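# Chapter 6: Gathering Demonstrations by Hand

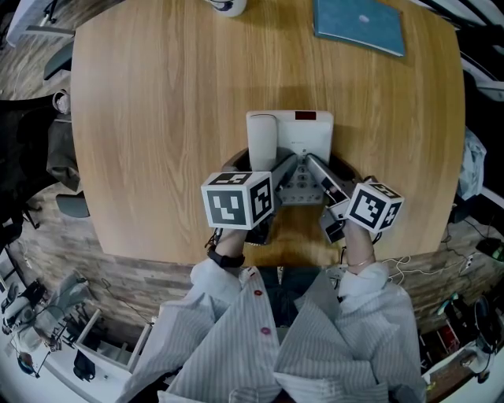
**Figure 6.1** Collecting a demonstration with two handheld grippers. The operator has the jaws on a white desk telephone. Each gripper carries a cube printed with black-and-white markers.

Chapter 5 ended with a policy that worked well on the examples it was trained on and badly on most others. The network was sound and the training had run to the end. The trouble lay in the examples: there were too few of them, and they were too much alike. In this chapter we go back a step and look at how examples are made.

A *demonstration* is one recorded performance of a task, from a known starting state to a finished state. For a manipulation task it has at least two parts: what the sensors saw, and what the gripper did at each moment. A learning system is asked to predict the second from the first. If either part is missing or badly timed, the demonstration is of little use, however well the task was carried out.

## 6.1 Three ways to record

The oldest method is to move the robot's own arm by hand and store the joint angles. This is called *kinesthetic teaching*. It gives clean action data, but it is slow, and the teacher's arms and body often get into the camera view.

The second method is *teleoperation*. The operator drives the robot from a distance with a matching arm, a joystick or a headset. The data come from the same machine that will later run the policy. The cost is that every hour of recording takes an hour of robot time.

The third method leaves the robot out. The operator holds a gripper in each hand, as in Figure 6.1, and does the task directly. The position of each gripper is worked out from the marker cube on top of it. Using several faces helps here, because a single flat marker is easily lost when the wrist turns. The opening of the jaws must be known as well, and Section 6.4 deals with that.

Most of this chapter is about the third method. It is quick to learn, and it can be used at an ordinary table.

## 6.2 The Brukwood exercise

The worked example for this chapter is the Brukwood set, which you will find with the course files. It holds 434 demonstrations of two-handed tasks with office objects. The original plan called for 700. Of those recorded, 17 were later set aside when the marker track was found to have gaps, and they are kept in a separate folder for use in Problem 6.5. They aren't part of the 434.

Objects such as a telephone make good subjects. A telephone has a handset that can be lifted off its base, small buttons, and a body wide enough that two hands are useful. A block on a bare surface teaches much less.

Before you record anything of your own, write down the following:

- the starting state, and how much it may vary
- the finished state, in words that a second person could check
- what counts as a failed attempt
- whether failed attempts will be kept

The last item is often skipped. The Povalitz notes in Appendix C keep failures and label them, and the Ganuvura notes throw them out. Both choices can be defended, but a set that mixes them without labels can't be repaired afterward.

## 6.3 How much variety is enough?

Suppose you have time for 200 demonstrations. You could record one telephone in one spot 200 times, or move it a little before each attempt. The first set will look tidy and will train quickly. The second will give a higher training error and, in most cases, a better policy.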